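Notas da conversa na Gistau, quinta-feira, sete da manhã, mudança de turno. Passadas a limpo à pressa. Ela chefia o armazém de devoluções de calçado, pediu para não pôr o nome, e falou quase sempre de pé, com um olho na linha.

Primeira coisa que disse, ainda antes de eu ter o gravador ligado: "Se vem perguntar quantos despedi, a resposta é zero. Se vem perguntar quantos se foram embora, isso já é outra conversa."

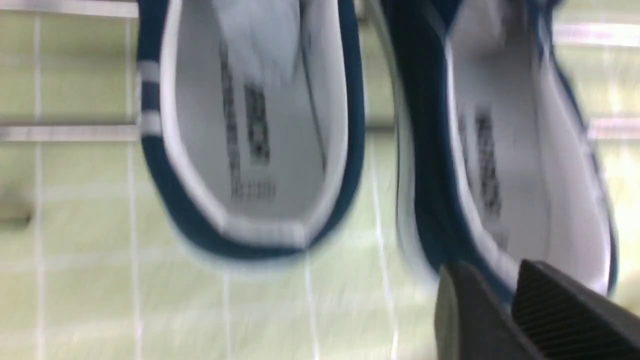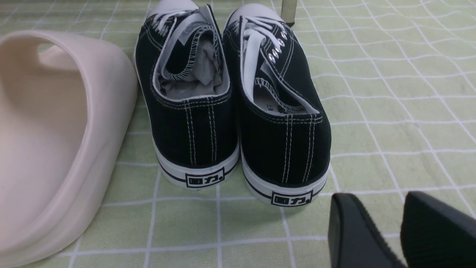
*Ténis aos pares, com a garra por perto.*

O trabalho é emparelhar. Chega um saco com devoluções, às vezes um pé só, às vezes dois pés de tamanhos diferentes. Alguém tem de juntar esquerdo com direito, ver o tamanho, arrumar o par e mandar para a prateleira. Durante anos foi tudo à mão. Agora há quatro braços, montados pela Insaurralde, e um programa chamado Cliker que decide o que vai para onde.

"À mão, numa semana boa, fazíamos 2.350 pares", diz ela. "Na semana passada saíram 3.058. Com a mesma gente. Mas a mesma gente a fazer outra coisa, e isso não vem no relatório."

Que outra coisa? Suspira. Aponta para a bancada do fundo.

"As exceções. O braço pega, a câmara no pulso vê mal, ou o sapato roda, e ele larga e chama. Na semana passada chamou 666 vezes. Cada chamada é uma pessoa que se levanta, vai lá, endireita, carrega no verde, volta. O dia de um operador é isto. Antes tinha um ritmo, punha-se a mão a trabalhar e a cabeça ia para onde queria. Agora a cabeça tem de ficar aqui."

Pergunto o que dá mais problemas. Responde logo, nem pensa. Atacadores. Atacador solto prende-se no dedo da garra. Depois o papel de enchimento – um pé vem com papel, o outro sem, e o sistema hesita porque o interior não fica igual. Chinelos de espuma também, são moles, a garra aperta e aquilo cede. "Uma bota pesada, nada. Pega e leva. Pensávamos que ia ser ao contrário."

O barulho? "Menos do que se pensa. O apito das chamadas é que cansa. Pedimos para mudar o som três vezes." Mudaram uma.

A parte mais difícil foi ensinar. Durante dois meses, os operadores guiaram os braços à mão, par a par, para gravar os movimentos. Quem tinha mais jeito ficou a fazer isso o turno inteiro. Uma das mais antigas da casa, dezanove anos de bancada, gravou mais sessões do que qualquer outra pessoa. Saiu em janeiro. Reformou-se, diz a chefe, e faz uma pausa.

"Ela disse-me uma frase que me ficou. Disse: agora já cá fica alguém a fazer como eu. Não sei se estava contente. Não lhe perguntei. Devia ter perguntado."

E quem ensina recebe mais? Aqui a conversa azeda um pouco. Houve um subsídio durante a fase das gravações, 78 euros por mês, e acabou quando a fase acabou. "Os braços continuam a fazer o que eles ensinaram. O subsídio é que parou." Já levou o assunto à direção duas vezes. Está em estudo, dizem-lhe. Ela repete "em estudo" a rir-se.

Do lado bom, porque também há. As costas. Os sacos grandes já não se levantam à mão, há uma mesa elevatória que veio no mesmo pacote. As baixas por dor lombar diminuíram, não tem o número à mão e não quer inventar. Os rapazes mais novos gostam do ecrã, dois estão a fazer formação paga na Insaurralde e já resolvem avarias simples sem chamar o técnico. "Um deles andava aqui a contar os dias para sair. Agora é o primeiro a chegar."

Do lado mau, os turnos. A Likalier, o cliente maior, percebeu que a linha aguentava mais e encurtou os prazos. Devolução recebida até às 14h tem de estar na prateleira no mesmo dia. Antes eram dois dias. "A máquina deu-nos folga e a folga durou três semanas. Depois veio o contrato novo."

Também se fala menos. Isto é ela que nota, sem eu perguntar. As bancadas antigas eram frente a frente, agora estão viradas para os braços. Pediu para rodar duas. Disseram que os cabos não chegam. Trouxe ela uma extensão de casa, a segurança não deixou, claro.

Apito. Ela vai lá, volta. Um pé de ténis ao contrário, sola para cima. Dez segundos.

Última pergunta, se voltava atrás. Pensa um bocado. "Às 2.350 à mão, não. Estragava-nos os ombros. Mas tinha posto o pessoal na sala quando se assinou aquilo. Fui eu sozinha, com dois engenheiros e um senhor das finanças, e ninguém naquela mesa tinha alguma vez atado um atacador em serviço. Tirando eu, e eu ja não o fazia há anos."

Tocou para a pausa das nove e um quarto. Ficámos de falar outra vez quando chegar o quinto braço – ela diz que vem depois do verão, a direção diz que antes. Falta-me confirmar com a Insaurralde o tempo das gravaçoes, telefonei e não atenderam.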